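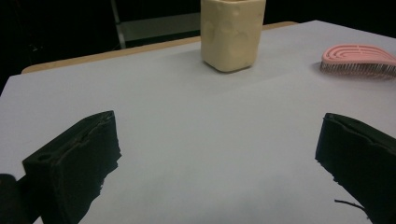
September
By Panicker

4.2 Tidying the dresser top

Our third chore is the one our reviewers liked least, on the grounds that it is too easy. The machine must pick up a hairbrush and put it, handle first or otherwise, into a cup. A child does it while complaining. We gave the task to two controllers, Enano and Walex, and scored 791 attempts between them on the Zaltusico bench.

Figure 1. The cup and the brush at the back of the papered table, beyond the open fingers.

Enano placed the brush in the cup in 87 percent of its attempts, a number we were proud of until we moved the cup. With the cup shifted a hand's width toward the near edge, success fell to 22 percent, and many of the failures were delivered with great confidence to the spot where the cup used to be. Walex did worse at first and less badly afterward. It also took long enough over each grasp that one could reasonably have brushed one's hair in the meantime.

Bristles were the main trouble. A brush lying bristles down rocks when it is pinched from above, and both controllers read the rocking as a slip and squeezed harder. Adding 3000 practice grasps on brushes and combs cured Walex of this but left Enano much as it was. We have no good account of the difference. Readers hoping to hand over the morning routine should wait for Section 5, where we attempt socks.

Search this site Go

Comments (3)

Was the 22 percent with the retrained version or the original? The text doesn't say.

My dresser has considerably more on it than a cup and a brush.

Looking forward to the socks.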